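5.2 The stall nobody logged

I'll admit it, this fault embarrassed me. Over 1271 laundry trials the Jasari controller froze mid-reach 40 times, and our watchdog stayed quiet through every one – it only checked the legs!

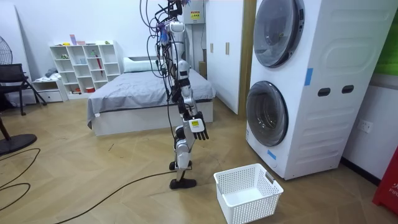
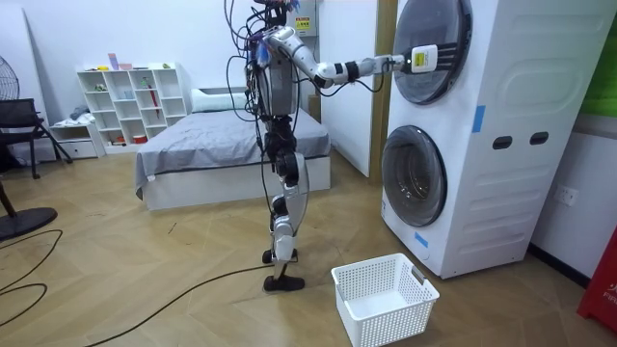

Figure 4. Laundry task, robot beside the stacked washer-dryer.

I blamed the wrist encoder first, and I was wrong. Yaa Akolgo found a stale torque limit in the arm driver. With the hand against the upper round door, as in the second picture, that limit could hold the arm there with no error raised.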